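Week 4: Hanging storage for stemware
Notes by Lamisi Ankrah

The Ondier catalogue claims a hanging rack "frees the whole cupboard". I doubt it. You swap shelf space for air space, and the air was doing a job too - you could see across the bench.

Plastic wine glasses in red and light blue, on a gold-coloured rack, make a fair test. They weigh little, so they flatter any rail.
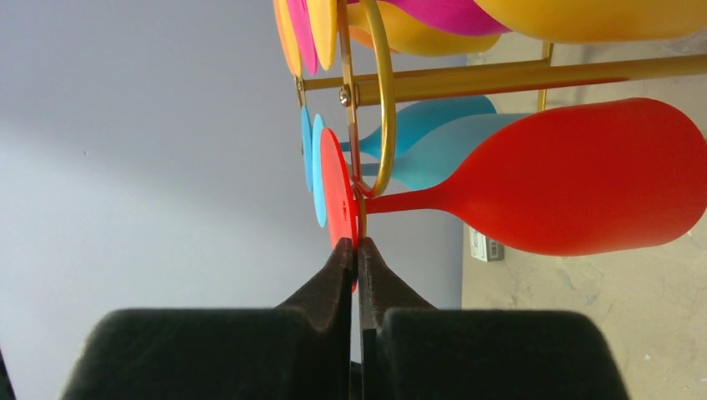

For discussion
1. Would you trust the same rail with glass?
2. Who dusts the rod?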